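Jan 29, 2022

Up before the alarm. Frost on the inside of the back window again, so I ran the heater in the kitchen while the coffee was going and did the bird feeder in my slippers.

Corinne called at nine to say the choir is down to seven for the spring program. She wants me to move to alto. I told her I would try it for a month. I have sung soprano in that church since I was 62, and before that I only hummed, so I don't suppose it matters much. Loretta Holloway has the music and will leave a copy in my mailbox.

Went through the first of Mother's recipe boxes after lunch. Most of the cards are fine but the ones from the back have gone brown and I copied five of them out by hand. Her October plum cake calls for "a good piece of butter" and no oven temperature. I put down 350 with a question mark. I also found a card in Aunt Jo's writing for pickled beets, which I have been looking for since we moved. 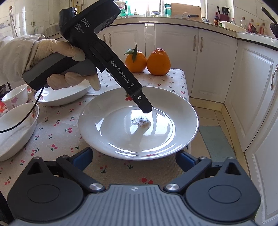 The cherry cloth and the big white plate.

Barrett stopped by at four to look at the porch step. He says the whole stringer has to come out and it will be $200 with the lumber. I said go ahead. He can't start until the ground softens, so we are using the side door until then. I moved the boots and the umbrella stand over there and swept.

Soup for supper, the last of the barley. Read two chapters and didn't care for either one. Need to call Reginald Mercado about the tax papers and return the library books, one of them already late. Snow starting as I write this.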